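**Pince de démonstration Sedel — kit de collecte pour apprentissage par imitation**

La Sedel est une pince tenue à la main, conçue par Lekus pour enregistrer des gestes de saisie dans des lieux ordinaires. L'opérateur manipule les objets lui-même, sans bras robotisé, et la caméra grand angle filme toujours les deux doigts. La politique apprise est ensuite transférée sur le bras Tijani.

Les doigts ont une face intérieure nervurée de couleur magenta, facile à segmenter, même sur un bureau chargé de bouteilles et de pots.

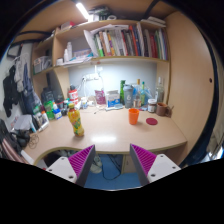 ## Résultat de la méthode

Notre étude, dirigée par Fiachra Doherty, compare les démonstrations faites à la pince avec la téléopération classique. Avec 23 démonstrations par tâche, le bras a réussi les cinq tâches de rangement prévues au protocole. La téléopération en a réussi trois avec le même nombre d'essais. Les objets transparents restent difficiles et nous y travaillons encore.

## Contenu du kit

- une pince Sedel montée
- cinq paires de doigts de rechange
- le logiciel d'étalonnage Nendham

Fiche mise à jour le 17/12/2018. Le rapport complet est envoyé sur demande.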